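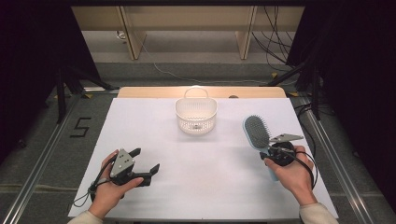

Hairbrush in the right gripper, left one open, basket still waiting.

I did not write here since April, so first I must say sorry to the people who asked about the grippers. They are working. Not perfectly, but I can hold one in each hand and do small household jobs with them, and this was the whole plan from the beginning.

For new readers: I am building a pair of grippers which I hold by the body, like a tool, and the fingers do the touching. My idea is that if I cannot do a job with them by my own arms, then no program will do it for me later. So I practice first. The project has the name Renetero, which my friend Divina Abella chose, and I stopped arguing about it.

The hairbrush is the hardest object until now. The handle is smooth and the head is heavier than you expect, so when I lift it from the flat position it wants to turn around between the fingers. With the first fingers it turned almost every time. I printed new ones at the shared workshop with a hook at the tip, and I glued a thin strip of rubber inside. After this I did 50 lifts in one evening and dropped the brush in 29 of them before I changed the rubber. With the second rubber I did 20 more and dropped it only two times. I was very happy and I ate the dinner cold.

The small basket is easier, but it is light and it slides away if I push from the side. Pacita Maglaya told me to come from above with the fingers open wide and close slowly. She is right, it is slower but I don't chase the basket anymore.

The cables are still a problem. Each gripper has one, and when I cross my arms they pull at my wrist. I want to fix them along the sleeve, maybe with a soft band. If you have done something similar, please write me what you used.

The metal plates on top stay for now. I drilled more holes than I need, because I was not sure about the final position of the sensor.

Next is a spoon, and after it a sock. Nandini Namboodiri says the sock will take me the whole winter. I already bought more rubber.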